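Home | News | Kitchen Lab | Back issues | Join the list | Contact

Kitchen Lab: why the pot runs stopped in February

Quick one as we're short of space. The two-arm kitchen sim is paused. Out of 234 runs on the pot task, 30 ended with the left arm pushing its fingers straight through the base of the pot. No stop, no warning, log says "complete". Saoirse Heffernan spotted it while checking somthing else entirely.

Cause, as far as Niamh Brennan can tell: the contact check was switched off in the Zulline update and never switched back on. So the arm thinks there's nothing under it. Fine in a sim. Not fine on the real bench, where the same settings were due to go across at 2 pm. Shinji Tanabe pulled the plug on that, thank goodness.
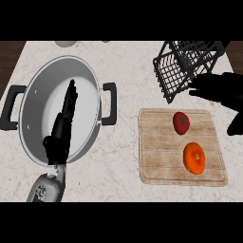

Rerunning all 600 saved starts with the check back on, tomato and orange ones included. Slow going. Until thats done please don't copy any settings file from the Rornovetti folder, even the old ones. Ermelinda Teixeira has the safe version, ask her. Faults to Bernadette Hegarty, with the run number.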